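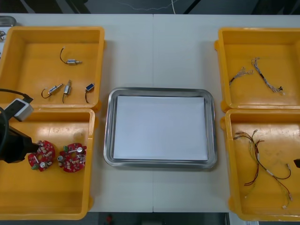
The workbench at Pollside, with one arm over the bin of round red boards and the tray still to be filled.

Bart Van den Broek would like it known that the robots were supposed to play table football.

"That was the proposal," he says. "It's in writing. We got as far as pricing the table." He is in his second year of running the evening robotics project at Pollside, a college where the engineering block has the best equipment and the worst radiators, and he conducts most of our conversation in his coat. "Then the students had a vote, and what they wanted to do, with two robot arms and an entire term, was put small parts in a tray."

The project is called Pellesia, a name chosen by a student who has since left and who never said what it meant. The task is easy to describe. Parts wait in yellow bins on either side of a table: motors with their leads, red circuit boards, twisted wire harnesses, a great many coloured wires. Between the bins is a steel tray with a sheet of white paper in it. The arms are meant to take what's needed from the bins and lay it out on the paper, so that somebody can pick up the tray and start building.

"My mother asked what the robots did and I told her," Van den Broek says. "There was quite a long silence. Then she asked whether they were going to do anything else."

I asked him whether it was at least difficult.

"It's horribly difficult. A motor you can get hold of. It's a nice little lump. But it has a wire on it, and the wire has its own opinions. You lift the motor and the wire hooks round the one next door and now you've got two motors, and the software is delighted, it thinks it's done very well." He mimes a robot being pleased with itself, mostly with the shoulders. "Boards are better behaved. Everyone wants to work on boards. I have to ration the boards."

And the coloured wires?

"We don't talk about the coloured wires before the break."

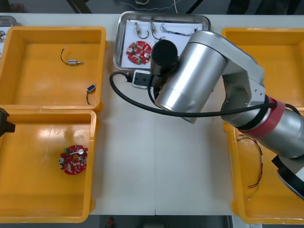

Mid-session: a board, two motors and a twisted bundle on the paper, and the arm's cable taking the scenic route.

The sessions begin at six and are meant to finish at half past eight. There are 34 names on the list, a number that bears little relation to how many people turn up, though it climbs noticeably when there is food. Students work in pairs. One drives or watches the arm, the other keeps the log, and they swap when they fall out. By the end of last term the log held 2,589 attempts, all of them entered by hand, with a column for remarks that Van den Broek now regrets making so wide.

"There's a whole page that says 'no'. Just 'no', all the way down. I asked the lad what he'd meant and he said it had been clear at the time."

He is fond of the log, all the same, and reads me more of it than I'd asked for. One entry says "good grab, wrong century". Another, beside a harness, says "laid flat!!" and has been signed by both members of the pair like a treaty. The harnesses are a sore point. A person putting one down will straighten it without thinking, he says, and it took the students most of September to notice that they did this, and then several weeks more to get an arm to do anything like it.

"I learned a lot watching them watch their own hands. You'd come in and there'd be a row of eighteen-year-olds very slowly putting down bits of wire. If you were from the finance office you might have had questions."

Were there questions from the finance office?

"There are always questions from the finance office."

The money, such as it is, came partly from the college and partly from Bitetti, a local firm that assembles control units and has an obvious interest in anything that fills trays. Bitetti's contribution was £3,805 and a visit. The visit went well, by Van den Broek's account, until one of the engineers asked how fast it was.

"I said, compared with what? He said, compared with Jean on the bench. I said, well, how fast is Jean? And he told me, and I offered him a biscuit."

He won't give me the figure for the arms. He will say that Jean has nothing to fear before the summer.

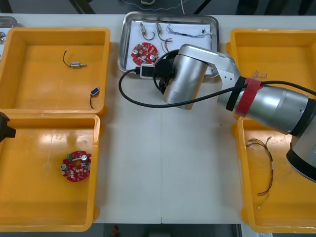 Laying out the tray, with a round red board on the paper and another in the lower left-hand bin.

What the project has produced is an entry for the Naidu Cup, a regional competition for student automation with a trophy that looks, in the photograph he shows me, rather like a kettle. Teams get a fixed time and a set of parts, and are marked on what ends up in the tray and how it's lying. Pollside entered last year and scored 461, and he pauses long enough for me to ask whether that's good.

"It's a score," he says. "It was awarded to us."

The winners had written a careful routine for untangling leads. Pollside's plan had been to go for everything else first and hope. This year's students have looked hard at the winners' approach and decided to do the same thing with a different name on it, and a good deal of the current term has gone on the question of where an arm should let go. Too high and the motor rolls. Too low and the gripper leans on the paper, and the paper goes for a walk and takes the board with it.

"Someone suggested taping the paper down," he says. "There was a debate. It lasted until ten to nine. I can't tell you how it came out, I had a bus."

I wondered if he still thought about the table football.

"I've kept the quote from the supplier," he says. "It's in the drawer." He looks over at the bench, where a second-year is explaining to a first-year, with some heat, which way round a harness goes. "They'd only want to put the little men in a tray."

Pellesia meets in the engineering block at six. New members are welcome and should bring a jumper.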